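BROLLDALE, 21 July 2019

Gelov today published its comparison of two gripper controllers, the Karppinen and the Valness, after nearly 1,000 attempts at picking up a plug adapter.

Both ran on the same arm with the same 2 black fingers. The Karppinen dropped the adapter 18 times. The Valness dropped it less often but took its time, and testers drank a lot of coffee in June.
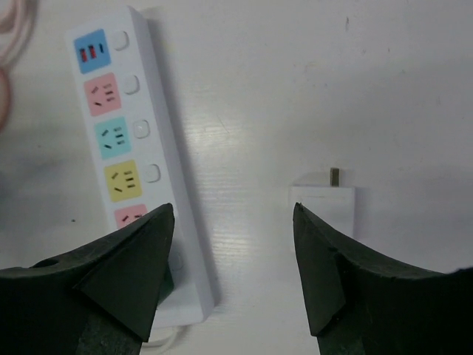 Wrist camera view: the gripper, a white adapter and a power strip with colored sockets.

Gelov will try both controllers on softer objects next. The full results are free on request from the Brolldale office.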